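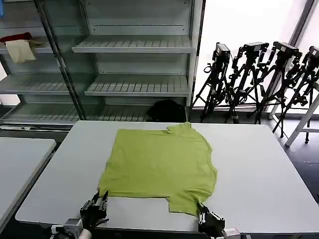

Each night after the warehouses close, the order system at Strickland runs 47 background jobs. They post invoices, update stock levels, and send price lists to the stores. Until last September, no single person knew what all of them did.

"I had a spreadsheet, and it was wrong," says Sumathi Suvarna, who took over the system that spring. "It had jobs on it that were switched off years ago, and it was missing the one that printed the pick lists."

Strickland sells plumbing parts and runs on Firora, a business package it has used for many years. Jobs in Firora are set up by whoever needs them. Each one stores a program name, a start time, and the user account it runs under. When that user leaves and the account is locked, the job fails at its next start.
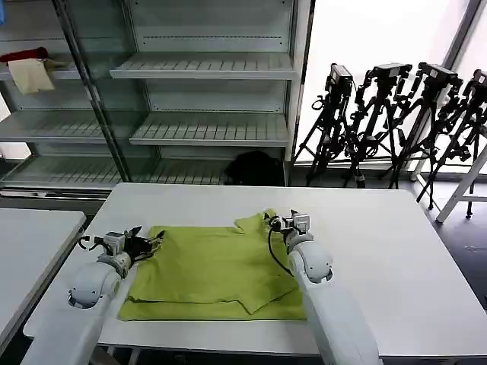 Two white robotic arms over a lime-green garment.

The pick list job ran under the account of Emmett Kapoor, a planner who had moved to another company. His account was locked on a Friday-style routine cleanup - the kind every auditor asks for - and the next morning the pickers had no paper.

Suvarna brought in Tuấn Cù from the consulting firm Ovov. He started with the job log and listed every program that had run in the past 80 days. Then he moved all of the jobs to one system account, named Steven after the old server.

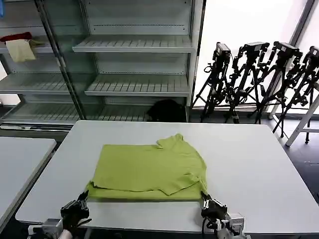
The lime-green T-shirt, partly folded.

Two jobs turned out to be doing the same work. Both rebuilt the customer index, one at 2 a.m. and one an hour later. Cù removed the second and put the stock update in its place.
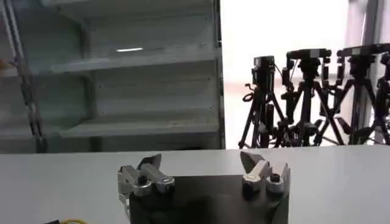

Last updated: 2020-01-27

The new setup has rules. A job needs a named owner and a short note on what to do if it fails. Any job that writes more than 1,000 records has to be tested on the copy system first. Ezequiel Salcedo, who runs the night desk, can restart most of them himself and calls Suvarna for the invoice run.

She still keeps a spreadsheet. It is filled from the job table every morning, and she checks it before the stores open.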